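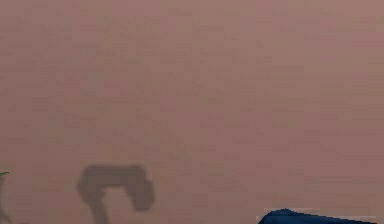 怎样给一件旧外套估价、修补,再决定要不要留下

2025年7月23日

每到换季,总有人劝你去买一件“有年头的”羊毛外套或者蜡布夹克,理由大同小异:老东西做工好,越穿越有味道,十年之后还能传给孩子。我对这套说法一向有保留。老外套里确实有好的,烂的也多得很,只是烂的大部分已经进了垃圾桶,剩下来让人看见的自然显得结实。下面写的是我自己挑旧外套、修旧外套的步骤,不保证你能淘到宝,能让你少花点冤枉钱就算有用。

先看布,再看牌子

卖家最爱先给你看领标。领标可以拆下来缝到别的衣服上,手艺不用多好,一根针就够。所以先把衣服翻过来,看里子和缝份。缝份宽的衣服以后还能放出来改大,缝份窄得像一条线的,腰身紧了就没救。

接着对着窗户看面料。把后背那一片撑开,朝光举起来,如果某些地方透得特别厉害,说明纱已经磨薄了。肘部、袋口、后领、腋下这几处要单独看。腋下最容易骗人,正面看完全没事,手伸进袖笼一撑,缝线旁边的布就裂了一道。网上买的话,请卖家补拍腋下和里布,不肯拍的直接放弃。

用手指捻一下羊毛面料,松开看它回不回弹。捻过以后留着死褶、摸起来发干的,多半洗坏过。有人说用蒸汽一熨就能“救活”,我试过,褶是平了,手感没有回来。

虫蛀怎么判断

虫眼和烟头烫的洞不一样。烫洞边缘发硬,化纤的会结成小珠;虫眼边缘是松的,旁边常有一小片绒毛被啃秃。一件衣服上有两个虫眼,不要以为只有两个,把领子翻起来,把袋盖掀开,把折边里面都看过再说。

带回家以后,不要马上挂进衣柜。装进密封袋,挤掉空气,放冰柜里冻,取出来回到室温,再冻一次。樟脑丸和雪松木块我不太信,气味散了就没什么用,何况虫卵早就在布里了。冻完以后用软毛刷顺着毛的方向刷,重点刷缝子和领底。

清洗:能不洗就不洗

很多教程上来就叫你“温水浸泡”。挺括的西式外套里面有衬,有的是麻衬毛衬,有的是粘合衬,泡水以后衬和面料缩得不一样多,胸口就会起泡,起了泡基本没法还原。正确的顺序是:

先挂在通风的阴处,晾上几天,不要晒。
再刷灰,里外都刷。
局部有污渍的,用湿白布按压,不要来回搓。先在下摆内侧试一下掉不掉色。
里布有汗味的,可以用稀释的白酒(食品级,无香味的那种)喷在里布上,喷薄一点,晾干。真丝里布不要这样做。
还不行,送干洗,并且告诉店家扣子要不要拆。

蜡布夹克另说。它不能干洗,也不能进洗衣机,用冷水和海绵擦,擦完晾透再补蜡。Gaber的蜡膏和Ukell的蜡膏我都用过,价钱差不少,涂上去的效果我分不出来。店员说贵的那种“渗透更深”,我问怎么看得出来,他也说不上来。补蜡时把罐子坐在热水里化开,用旧棉布抹,用吹风机慢慢吹进去,缝线处多抹一道。口袋里面和灯芯绒领子不要碰到蜡。

换扣子,补肘

扣子是一件旧外套上最容易改好也最容易改坏的部分。原来的扣子缺了一颗,不必急着整排换掉。先看里侧下摆有没有备用扣,没有的话,把最下面那颗移到缺的位置,最下面补一颗颜色相近的,平时本来也不大扣它。

缝厚外套的扣子要留线柱。做法是在扣子上面横一根火柴棍,线从火柴棍上跨过去,缝完抽掉火柴棍,把扣子提起来,在扣子和布之间绕五圈,再打结。不留线柱,扣上以后前襟会被拽出一个坑。

肘部磨薄的,趁没破就补。补丁可以贴在里面,用细针脚把磨薄处和补丁缝成一片,外面看不大出来。外贴皮补丁是另一种样子,喜欢就贴,但皮比旧羊毛硬得多,贴完过一阵子,往往是补丁边上那一圈先破。卖皮补丁的人不太提这件事。

改尺寸,哪些能改

袖长能改,腰身能收,下摆能剪短。肩不要改。改肩等于把袖子、垫肩、领子拆开重做,手工费常常比外套本身还贵,而且做坏的机会很大。试穿的时候里面要穿上你平时会穿的毛衣,双手往前抱一下,后背绷得难受就不要买,不管它多便宜。

今年六月我在Clernau的旧货集市上看见一件深色呢大衣,摊主讲了一大段来历,说是某位上山的人穿过的。口袋里什么都没有,领标是后来缝上去的,线的颜色和周围不同。我按布料和做工还价,他不肯,我就走了。故事不保暖,也没有办法查证,请不要为故事付钱。

到底值多少钱

我的算法很笨:把买价、干洗、换里布、改袖的钱全部加起来,再和一件新的同类外套比。旧的加起来超过新的一半,就要想清楚自己图什么。换一整套里布最费钱,裁缝铺的报价可以高达2,000元,问价之前不要先把衣服买下来。

也有人让我用Lurneo这类二手估价网站查行情。可以查,但要看清楚你看到的是挂牌价还是成交价。挂着卖不掉的标价高,看多了会觉得手里这件也该值那么多。只看成交记录,而且要找成色接近的,查不到就当没有行情。

收起来之前

用宽肩衣架,不要用铁丝架。口袋掏空,扣子扣上最上面那颗,套透气的布袋,干洗店给的塑料罩拿掉。衣柜里留出空隙,挤得太紧,肩部会压出棱来。隔一段时间拿出来抖一抖,顺便看看领底有没有新的虫眼。如果一整个冬天过去你一次也没有穿它,趁成色还在,卖掉或者送人。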